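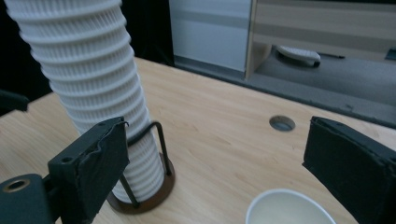

Budgeting for spare finger pads and consumables on hand-held grippers

Print this page | E-mail this page

Filed under: Robots and automation > Buying and planning

Question

We are putting together next year's equipment budget for a small project that teaches an arm to handle tableware. The training runs are done by hand, with a gripper you hold, and the task at the moment is paper cups and a wire cup holder on a table. We have 2 grippers on order from Brolto at £405 each. The quote covers the grippers and nothing else. What should I allow for parts that wear out, and do I need a third gripper? The form has to be in by the end of May and I can't add lines to it afterwards.

Answer 1

Buy the third one. You will want it sooner or later.

Answer 2

I would hold off on a third until you know how many people will be collecting at once. If it is two people, spend the money on pads first.

The black padding on the inner faces is what goes. It starts at the top edge, where it frays and lifts, and after that it can catch on the rim of a cup. Ask Brolto whether they sell pads separately or only as a complete finger. When we bought from Stundmont it was complete fingers only, and that made a mess of our figures. We now buy sheet material from Rollard and cut our own. Put down 3 sets of pads per gripper for the year and see how you get on.

Other lines I would put in:

- Cups. They are cheap but they crease, and a creased cup doesn't nest properly. Order by the case, all one make. We changed make halfway through and had to redo a lot of runs.
- A second cup holder, the same model as the first. If the wire gets bent you don't want to be hunting for a match.
- Screws for the fingers, and the right driver.
- Carriage. Ours came to £30 an order, so two small orders cost us more than one big one.

Check the opening width too. Ribbed cups in a tall stack lean a bit, and you need room to get the fingers in either side without knocking it.

Answer 3

Agree with most of the above but not on cutting your own pads. Ours came out uneven and we went back to bought ones. Nasrallah will do a trade account if your finance people allow it, and they took back a box we had ordered in the wrong size. Also see if your form has a general consumables line. Ours did and I missed it the first year.

Was this page useful? Contact us | Copyright and terms | Back to top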